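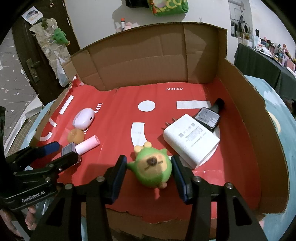
Fingers either side of the green toy in the box task, with the second gripper over at the small items on the left.

Recording box demos for your club project: a how-to that doesn't oversell it

Most student guides to teaching a robot by demonstration read like a sales page. You collect some demos, you press train, the arm does your chores. Our club has been at this since November and I don't believe that version anymore. The method can work. It also wastes a lot of evenings if you start badly, and we started badly. What follows is the routine we use now for the Gosovano entry, written for the new members who keep asking.

You need a pair of hand-held grippers with cameras, a box with low sides, a pile of small stuff, and a notebook. The notebook matters more than you think.

Step 1. Write the task in one sentence

Ours is "pick up the toy and put it back down outside the box." The first version was "tidy the box," and we recorded 100 episodes of it before anyone asked what tidy meant. Half the group sorted by size, the other half just moved things toward a corner. All of it went in the trash. If two people can read your sentence and do different things, write it again.

Step 2. Pick your objects

Mix shapes. A round, smooth toy is harder than it looks because it has no flat sides for the pads to sit against. A power adapter has corners and prongs, so it behaves differently depending on how you come at it. Add something shiny or see-through if you want to find out early how your camera handles it. You do want to find out early.

People will tell you to use plain blocks at first. I have mixed feelings. Blocks gave us a nice success rate and told us nothing about the real task. Use them for one session to learn the grip, then put them away.

Step 3. Choose the box and stop changing it

Any shallow cardboard box will do. Ours has a bright red bottom with big white printing, and there has been a running argument over whether the printing helps or hurts. One side says it gives the camera something to track. The other side says the policy will learn the letters instead of the toy. We haven't tested it properly, so I'd ignore both sides for now. What I will say is that swapping boxes halfway through a set makes your results impossible to read. If you want variety, plan it, and log which episodes used which box.

Torn edges are fine. Loose flaps that swing into view are a pain, so fold them out before you begin.

Step 4. Do the grasp slowly

Come in with the fingers open wider than you need. Get one pad on each side of the toy, stop for a beat, then close. That short stop gives you a clear moment to find later when you cut the episodes.

Don't shove the toy to where you want it. We all did this, and the first policy we trained spent its time pushing things into the cardboard wall. Move the gripper to the object. If you bump it, finish the episode and mark it in the notebook. You can decide later whether to keep it.

Keep your fingers out of the gripper's view as much as you can. You'll fail sometimes, so mark those too.

Step 5. Give the second gripper a job

Two grippers sound better than one. For a lot of tasks I'm not convinced. If the second hand only drifts around, you've recorded drifting, and a model will copy it. Either give it something to do (ours clears small items away from the toy) or set it down outside the box and record with one hand. Write down which you picked.

Step 6. Shuffle between episodes

Move the toy. Turn it. Put something partly behind it. Change what sits beside it. People get lazy here around the middle of a session and the toy ends up in the same place over and over. We now roll a die for which section of the box the toy goes in — silly, but it stopped the arguments.

Step 7. Throw things out

Our Gosovano set had 600 episodes on paper. After we watched them, 352 were usable. The rest had bumped cameras, wrong task, late starts, or a hand that never did anything. The rules let you submit up to 900, and there's always somebody who wants to fill the limit. I'd take the smaller clean set, though I admit we've only compared the two once, on one task.

Step 8. Test somewhere you didn't record

Training plots are flattering. Before you show anyone a number, move the box to another room, change the light, and add an object the policy has never seen. The Alteo arm in our lab did well on the recording setup and much worse with the box turned a quarter of the way around. That second result went in the report. The first one would have looked nicer on the poster.

Common problems

Toy slips out on closing: you're probably gripping above its widest part. Go lower.

Gripper hits the box wall: the toy is too close to the side for your finger width. Record a few of these on purpose once the easy ones are solid.

Episodes look fine but the policy freezes: check for long pauses at the start. Trim them.

Session logs go in the Vurnero folder, one page per box setup.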